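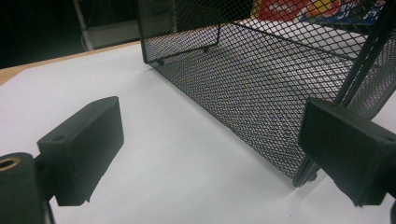

Why does the arm close the fingers too early when it replays a hand-held demonstration?
The usual reason is a wrong opening width in the recording. The arm follows the number in the file, even if the fingers of the hand tool were wide open at that moment.

Plimidon user forum > Faults and safety > Fingers close too early at mesh basket, fault 111

yaneth_h
Wed 3 February

Good morning to all. I write the short version on top for people who are in a hurry, and the long version follows.

We teach a pick task with the hand-held tool: approach the black mesh basket, reach the carton of food wrap, hold it upright. Then the arm replays it. Yesterday in replay the arm closed its fingers on the wall of the basket, did not stop, and dragged the basket over the board towards my colleague Inga. She had her hand on the table. She is not hurt, only a red mark on the thumb, but the basket now has a bent rim and I do not want to see this again.

The controller showed fault 111 (width signal lost), but only after the arm had already moved. I had expected the fault to come first and the movement never.
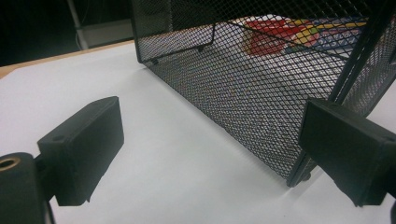

The recording has 2,442 lines. Up to line 495 the width is good. After this it falls to zero, stays there for a short time and comes back as if nothing had happened. My colleague who held the tool is sure that he did not squeeze in this part, and I believe him.

I changed the cable and the fault is the same. Has anybody seen this near a mesh?

Yaneth Huanca

larano_fan

Seen it. It is the mesh. The width is measured by the camera, and a fine pattern behind the fingers confuses it. Put a plain sheet inside the basket and try again.

baoshan.yan

I do not agree with larano_fan, or only by half. If the mesh alone were guilty, the width would jump up and down all the time. A clean fall to zero looks to me like the software has lost the fingers and written a zero in place of "unknown". On version 2 of Plimidon this is the default setting. You find it under Recording, Missing values. Please choose "stop" there.

Also, was the shiny side of the carton turned to the lamp? We had much trouble with glossy boxes.

Baoshan Yan

yaneth_h

Thank you, Baoshan. The setting was on "zero", as you say. I did not know that it exists.

About the carton: it is glossy, and when it is held upright there is a strong white stripe of light over the face. But this is later in the task, and the bad lines come before it, so I am not sure the two belong together. For the next person who searches for this fault, I write down what we do now before any replay.

1. Open the recording and look at the width from the first line to the last. If there is a zero where the operator did not close the fingers, the recording is deleted.

2. Turn the carton or the lamp until the bright stripe is away from the fingers as much as possible.

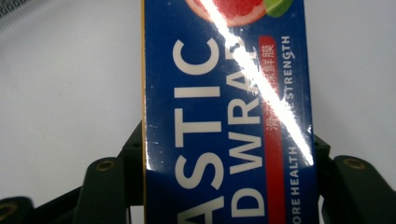 3. Set Missing values to "stop", and write it on the paper next to the controller, so the evening group also sees it.

4. Run the first replay at the slowest speed, without basket and without carton. All persons stand behind the yellow line, one hand stays at the stop button.

5. Only then put the basket back.

larano_fan

Step 4 is too much in my opinion. We would do nothing else the whole day. With the setting on "stop" the arm cannot close on a wrong value.

baoshan.yan

It can. The setting helps only if the software knows that the value is missing. A wrong value which looks normal goes through. I would keep step 4, and I would add a force limit in the arm itself -- this does not depend on the recording at all. Bronduto arms have it in the safety menu, and from the factory it is set very high.

yaneth_h

I looked, and it was still at the factory value. We have lowered it now. I also spoke with Inga and she wants step 4 to stay, so it stays.

Today we made new recordings with the carton lying in the basket and the fingers open in front of the mesh, because this is the place where the trouble begins. 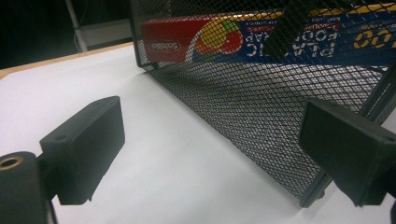
One of them again has missing values near the wall of the basket, so larano_fan is perhaps right that the mesh plays a part. The difference is that the replay stopped there and the arm stood still. I will try the plain sheet tomorrow and compare.

What I still do not understand is why fault 111 comes so late. I have sent the log to Plimidon support with this question.

baoshan.yan

Please post their reply. In September I asked them nearly the same thing and was told to change the cable.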